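Skurnside Travellers' Forum
Guided tours: Hiebert Valley, 14-night itinerary

Cornard_Desk
Members are advised that the Hiebert Valley tour now departs from Tulard. The fare is 3000 per person and includes the lake crossing and two temple visits. Deposits are payable in March.

northgate46
I must disagree with the change. The Tulard departure adds a full day by coach, and the hill walk has been shortened to allow for it.
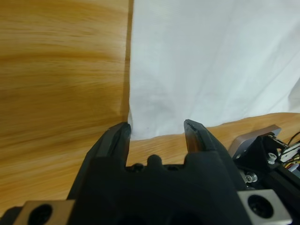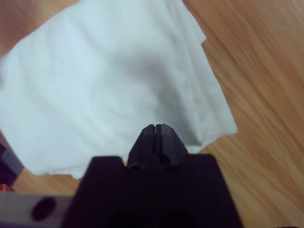 Asmaa El Sherbiny
The coach day was the best part of my own tour, as it stops at the old market. I would keep it and drop the second temple.

northgate46
The market may be visited from the lake hotel. My objection stands.

Cornard_Desk
Both views have been passed to the tours office. Bookings already made under reference 2124 keep the former route.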